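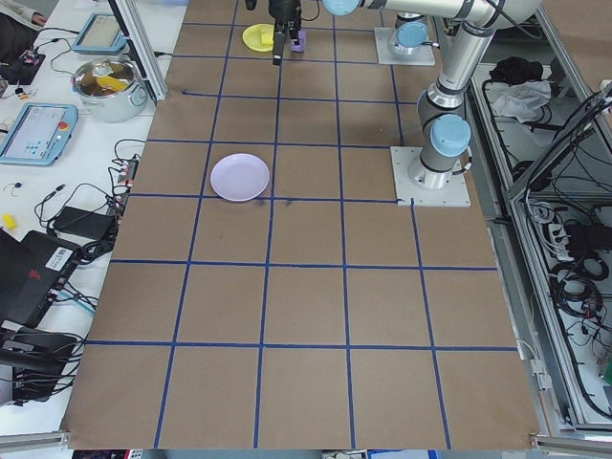
Block and plate day on the big table. Blue tape courtesy of me and my sore knees.

So I promised a few of you an update on what I've been doing since April, and the short version is that I put blocks on plates. Or I help a robot put blocks on plates, over and over, so that a piece of software can look at all those tries and pick up the knack of it. My mother thinks I work in a restaurant.

The project is called Clokemum (don't ask, Harish Sundaram named it before I joined and he won't say where it came from). What we want is a model you can show a plate and a block and it just gets on with it, wherever you happened to set them down. To get there you need examples, and lots of them, and they can't all look the same. That last part is my job!

Hence the tape. When I started we were putting the plates down wherever felt random, and people are terrible at random. Everybody drops the plate in the comfy spot in the middle. Parvathi Naidu plotted our first batch and it was one fat blob with a few lonely dots around it. So now the table is a grid, and I have a sheet that tells me which square the plate goes in, which block, and which plate color. Purple block, yellow plate, far side. Yellow block, lavender plate, left of center. I do 27 tries on a sheet and then I get up and walk around, because otherwise I start putting things down crooked without noticing.

The squares near the edge where I stand are the annoying ones. It's a longer reach for the arm, and my first tries there were so jerky that Parvathi threw them all out. She was nice about it. She said the model would learn to flinch.

Which brings me to the thing I got wrong for weeks. I thought a good example meant a perfect one, so any time the gripper came in a little off I'd stop and start the try over. Then Balakrishnan Pillai sat with me one morning and asked why none of my recordings had a correction in them. If the model only ever sees perfect approaches, it has no clue what to do when it's a finger's width to the left. Now if I come in crooked I fix it and keep going, and that one gets saved. Dropped blocks get saved too, in a folder of their own, with a note. I can't tell you how much more relaxed my shoulders are.

Other stuff I've learned, in no order. Write the note right after the try, never at lunch. Sliding a block up to the rim of a plate is much harder than lifting it over. Three sheets in a day is plenty for me, and Harish claims he can do up to 3 before lunch, which I'd like to see.

Also the cables. I've given up on the cables.

Next up is two blocks on one plate, and Parvathi wants to try plates that are partly in the way of each other. I've asked for bowls as well and got a "maybe." If bowls happen I'll write about it, and if you have a good trick for getting tape to lie flat at the ends, the comments are open. One of my strips has a crumpled end that bugs me every single day.

Posted 19 Oct 2019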